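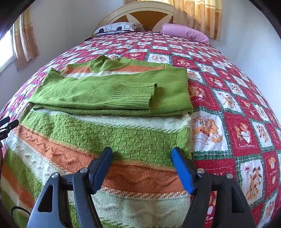 The Evosora Network for Indoor Materials Research has opened registration for its spring workshop on household fibre release, to be held at the Carbone Lecture Centre in Cadard. The program covers sampling, microscopy and data handling, and for the first time one full session is set aside for members of the public. Household textiles shed short fibres during use and laundering, and the colour of those fibres is often the first clue to their source. A bedspread printed in deep red and white squares with thin green plaid borders and orange and brown teddy bears presents an analyst with several colour classes from a single item, and a dust sample taken nearby may be hard to sort without a reference swatch. Reference material of this kind is the main theme of the opening session.

The workshop follows the first collection round of Fakico, the network's open sampling project. A total of 506 households in and near Cadard returned at least one usable dust sample. Each household received adhesive lifting tape, two glass slides, a record sheet and a prepaid envelope. Participants were asked to press the tape once onto a shelf or bedside table, at a height below 900 millimetres, and to note which textiles were in the room. Samples from floors were excluded at this stage, as foot traffic makes the origin of the fibres too uncertain for the method.

Slides were read under transmitted and polarized light. Fibres shorter than the detection limit were left out of the count, and any slide with visible condensation was set aside. The project group reports that natural and synthetic fibres could be told apart reliably in most cases, but that assigning a fibre to a particular item remains difficult where no swatch was supplied. Printed fabrics are a particular problem. Colour may sit on one side of the cloth only, so a fibre shed from the reverse can appear undyed on the slide and be placed in the wrong class.
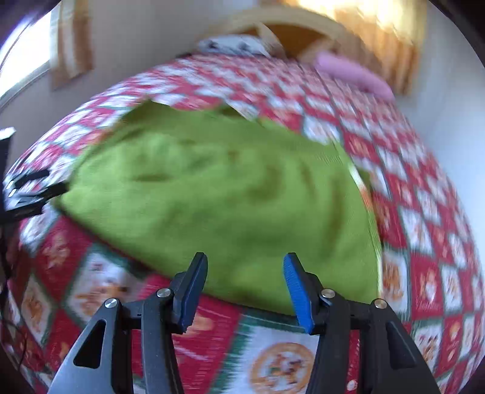 Green cloth on a multicoloured bedspread.

Layered textiles will be dealt with in the second session. When one cloth rests on another, fibres can move between the two surfaces, and tape lifts from the upper layer may then contain material from the lower one. A laboratory trial carried out for Fakico placed single-colour test cloths on printed backings under a fixed load and counted the transferred fibres after 5 hours. Transfer was measurable in every pairing — though the spread between repeats was wide, and the group does not yet consider the figures suitable for publication. A longer series with controlled humidity is in preparation.

The third session is on software. The current counting routine was written for evenly lit slides and tends to join crossed fibres into one object. A revised version separates crossings by following fibre direction and will be demonstrated on around 1000 slide images from the collection round. Participants may bring their own images in uncompressed format. A scale bar is required; images without one cannot be processed.

The public session takes place in the late afternoon and needs no previous knowledge. Visitors can prepare a tape lift from their own clothing and view it under a bench microscope, with project staff on hand to explain what is seen. Children are welcome when accompanied by an adult. The talks earlier in the day will be given in English, with printed summaries in French available at the door.

Registration for the technical sessions closes on Monday at noon. Poster abstracts should not exceed one page and should state the sampling surface, the tape type and the magnification used. Households that took part in the first Fakico round will receive their individual results by post before the workshop, together with a form for those wishing to supply reference swatches. Swatches should be sealed in paper envelopes — plastic bags hold a static charge and retain loose fibres.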